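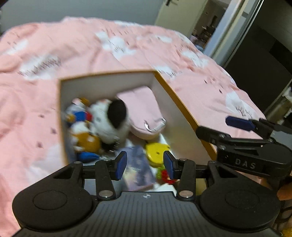 Notes for the decluttering talk, library back room, 30 minutes with questions

Start without the slides. Ask who has bought a book about getting rid of things. Wait for the laugh, then ask who still has the book.

My complaint: the advice assumes you have a free weekend and a short memory. "If you haven't used it in a year, let it go." Who made it a year? I use my fish kettle every 4 years and I would be furious without it.

Slide 2. The Helmy method. Sort everything by room, then by "purpose." I tried it for 12 days. Ended up with a pile called "misc," which is where I began. Don't be too mean here, some people in the audience swear by it.

Slide 3. Storage companies. Read out the line from the Amedier catalog — "a calmer home begins with a lid." Pause. A lid is a thing you buy. Then the price of the set of nine. Let them do the math.

Slide 4. Do tidy homes make people happier? Everyone says there's a study. Every time I chase one down it's a survey of people who had just paid for a tidying course. I'd want to hear from them again in June. If someone brings up the Cotau newsletter, same problem: they sell the course.

(Skip slide 5 if we started late.)

Slide 6. What I do believe. Kids lose interest in most toys and then want them back the day they leave the house. Put them out of sight for a month before deciding. Paper is worse than toys. Throw out manuals, keep receipts for anything with a plug.

Mention the donation bins on Istari Street are often full, so call first.

Questions. Someone will ask about photographs. I have no answer, mine are in a drawer — say so and move on to the next hand.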